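Bostix Home Buyer's Survey Pack

Product code 1358. Price: £868, including VAT. Covers homes up to nine rooms.

Most survey packs promise peace of mind. We have read plenty of them and doubt that any report can give you that. The Bostix pack covers roof, walls, floors, damp and drains, and it is written in words you won't need to look up. It will not tell you what the house is worth, whatever the agent hopes.

Homes in Murkton and Stetelley are covered at the listed price. Anywhere else, ask first — travel is charged on top, and we think buyers should know that before they pay.

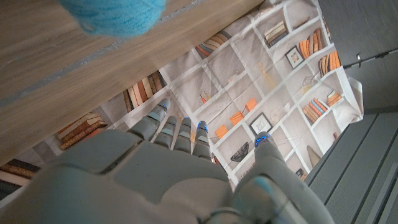
Ngân Bạch
Product Editor, Bostix

Be wary of the £1000 "full" packs sold alongside mortgages. Read the list of what is left out. Ours leaves things out too: wiring, gas and anything under a fitted carpet.

Do you need one for a new build? Perhaps not, if a snagging check is already booked. For an older terrace I would pay for it, though I'd still go back and look at the loft myself.

Reports are sent by email. Paper copies on request.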